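Chapter 6: Setting the Table
Reading time: 3 minutes

The way a household lays its table is a record of trade, belief and habit. In the port of Sukemberg, a survey of 582 homes found that most kept one cloth for guests and another for daily meals.

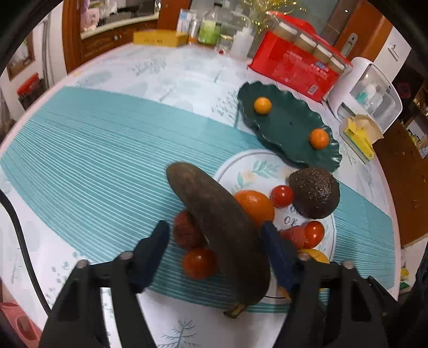 Figure 6.1 A round table with a white cloth, a teal placemat and a white plate.

This chapter considers how such customs are passed on. Section 6.1 examines the shared meal; Section 6.2 turns to the linen trade.

© Cistum Educational | Contact | Back to top
Shares: 973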